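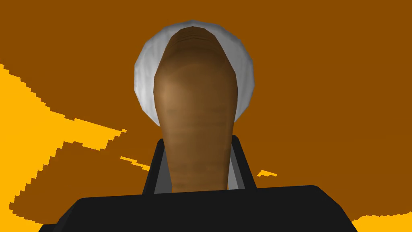
Galter is a media asset management system used by broadcasters to store, log and retrieve video, audio and graphics. It was developed by Workneh, a software firm based in Durkville, and first used at the Ulcombe regional sports channel. Three-dimensional models are held alongside footage, and an entry for a brown, tapering object with a rounded top can be tagged by shape, colour and surface. Each item may carry up to 20 tags.

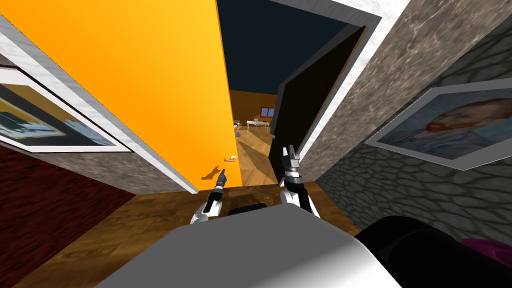 Version 5 was released in February and added remote editing. A later update, dated Thursday, July 23, 2020, extended support to 376 file formats.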